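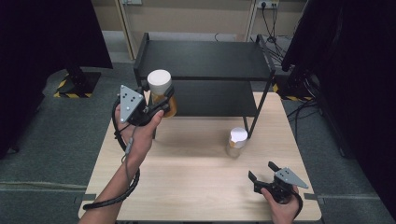
*Diapositiva 1. El vaso ámbar, en el aire.*

**Notas para la charla: la croqueta, o cómo freír las sobras con dignidad**

Saludar. Esperar a que se sienten los del fondo – siempre hay uno con abrigo.

Empezar por la bechamel. Mi proporción para una tanda de casa: 70 g de mantequilla, 70 g de harina y 800 ml de leche entera. Quien quiera usar leche desnatada puede hacerlo, y luego contárselo a su familia.

- La harina se tuesta hasta que deja de oler a saco.
- Leche templada, en varias veces.
- 300 g de pollo asado, deshilachado a mano. La picadora lo convierte en serrín.
- Nuez moscada: poca. Menos.

(Aquí suelen preguntar por el jamón. Decir que sí, que también, y seguir.)

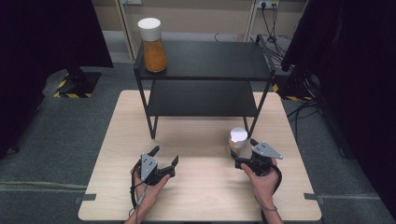 La masa pasa la noche en la nevera, con el film pegado a la superficie. En el Umberg intentamos enfriarla en una hora, metida en el congelador, y servimos algo que la carta llamó «crema crujiente de ave». Se vendió bastante bien. Pausa por si se ríen.

Rebozado: harina, huevo, pan rallado. En Inau las pasaban dos veces por huevo y pan, y aguantaban el viaje en furgoneta hasta Wino. Para comer en casa, con una vez sobra.

**Fritura**

Aceite abundante, tandas cortas. En el taller de Jacobs freímos 205 croquetas en una tarde de noviembre y solo reventaron las mías, que ya es puntería. Les faltaba pan en las puntas – enseñar bien las puntas al hacer la demostración.

Si queda tiempo: congelarlas ya rebozadas, separadas en una bandeja, y a la bolsa cuando estén duras. Se fríen sin descongelar, con el fuego algo más bajo.

Turno de preguntas. Si sale la freidora de aire, beber agua despacio y dar la palabra al del abrigo.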